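The Case for Ordinary Rooms

Institutions that collect manipulation data have, over the past few years, settled into a comfortable habit. They build a clean room, place a clean table in it, and record a great many demonstrations of the same few tasks. The resulting collections are large, well labeled and easy to describe in a grant report. It is the view of this office that they are also a poor basis for machines intended to work in people's homes, and that funding bodies should say so when they review proposals.

The Lodusico collection is a fair place to begin. Its first release contained 3225 demonstrations of handling cloth, all recorded on a gray bench under fixed lights, with garments chosen from a standard set of 43. A policy trained on that release performed well on the bench. When the same policy was tested in furnished apartments under the Brilitz program, its success rate fell by more than half. The reviewers attributed the drop to lighting. We read the same test records and came to a different conclusion. The policy had met very few surfaces that were themselves made of cloth, and it had difficulty telling the thing to be grasped from the thing lying under it.

A garment on a bed presents a problem that a garment on a bench does not. The sheet moves when it is pinched. It has creases and printed patterns of its own, and a careless grasp picks up both layers. People manage this without thought, and for that reason it is seldom written into a task list. Hand-held grippers, which a person can carry into any room, have made it practical to record such grasps where they occur.

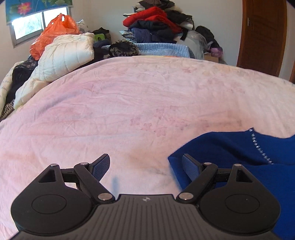 The usual objection concerns cost and control. Collecting in homes is slower, the operators need more training, and no two sessions can be compared directly. These points are correct as far as they go. In the Naciri pilot, operators working in occupied bedrooms completed 600 usable demonstrations in the time that a bench team would have needed for 2411. A program manager looking only at the totals would close the pilot. Yet the smaller set, added to an existing bench collection, improved cloth handling in unseen homes more than a further round of bench recording did. Reviewers should ask what each additional example teaches, and proposals should be required to answer.

A second objection deserves more patience than it usually receives. Homes contain private things. Labels, letters, medicines and family photographs are all within reach of a wide lens, and a resident who agrees to the recording of one chore may not have considered what else will be kept. We support a firm rule on this matter: residents should be shown their recordings before release and should be able to withdraw any part of them without giving a reason. The Rernden guidelines come close to this standard but allow withdrawal only within the first month. That period is too short.

There remains the question of tidiness. Several teams now instruct operators to clear a room before recording, on the grounds that clutter makes labeling harder. We would ask them to stop. Piles of folded laundry, bags and bedding are part of the conditions under which the chore is done, and a machine that has been spared them in training will meet them on its first day of use. Where labeling is difficult, the budget for labeling should be raised.

We recommend that the next funding round reserve a fixed share of its awards for collection in occupied homes, and that the size of the share be published before applications open in July.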